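Workbench top finish: oil vs. water-based poly, pale top going yellow
Forum > Shop Talk > Finishes and Surfaces

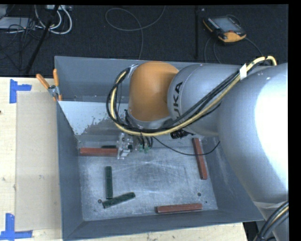 Bench top with the gray metal bin on it.

benchrow_42
Posted 5/24/24
We have 13 bench tops in the building, all pale wood, all finished with Broltier hardwax oil when they were built. The oil is amber in the can and it keeps getting darker on the wood. The ones near the south windows are noticeably more yellow than the rest. I need to refinish the lot and want to settle on one product. Candidates are the same Broltier oil again, or Jimex water-based poly in satin. Requirements: stays pale, survives isopropyl wipe-downs, can be repaired without stripping the whole top.

tannin_stain
Your third requirement rules out the poly. Spot repairs in water-based leave a visible lap line at any sheen below gloss. Oil you scuff with a gray pad and recoat the worn area.

planer_snipe
Your first requirement rules out the oil, so that leaves him nothing. Water-based poly for a pale top. I have had Jimex satin on maple for years and the color has barely moved.

tannin_stain
Maple under what light? UV yellows the wood itself no matter what is on top of it. A clear film without a UV absorber does very little about that.

planer_snipe
North light and LED. Fair point on the UV, but he said the oil is amber in the can. That part of the shift is the finish.

benchrow_42
Both effects, I think. I moved a parts tray that had sat in one place since the last coat and the patch underneath was lighter than the area around it, but still more yellow than an unfinished offcut.

kerf_and_turf
What concentration is the isopropyl? 90 percent will soften a lot of water-based films if it is left to pool. A quick wipe is usually fine. Hardwax oil goes dull with repeated alcohol and needs a maintenance coat more often than the can claims.

benchrow_42
It is 90. Wiped, not pooled, end of every shift.

kerf_and_turf
Then add the crosslinker if you go with the poly. Whitfield sells one that works with most acrylic-urethane blends. Mix only what you can use in one session, the pot life is short. Test on an offcut for adhesion before committing.

sq_ft_guy
Total area? It affects the cost more than the brand does.

benchrow_42
728 square feet counting edges.

sq_ft_guy
At three coats that is a lot of poly. Oil at two thin coats uses less per square foot but costs more per can. Price both before arguing about color.

tannin_stain
Nobody has mentioned prep. Film over old hardwax oil will peel. He would have to sand to bare wood, 107 or not. (Typo, meant 100 grit or not.) Then 150, then vacuum and tack.

planer_snipe
Agreed on sanding. Disagree that it is an argument for oil. If the aim is to get rid of the yellow he has to sand anyway.

grain_filler
Third option: Grollau white-pigmented hardwax oil. The pigment offsets the amber and you keep the spot repair. It does leave a slight haze on dark woods, which does not matter on yours.

tannin_stain
I would accept that. Stir it constantly or the pigment settles and the last bench comes out whiter than the first.

benchrow_42
Ordering one small can of the Grollau and one of the Jimex plus crosslinker. I will do half of one top in each and wipe both with the 90 daily. Will post the result when there is a difference to report.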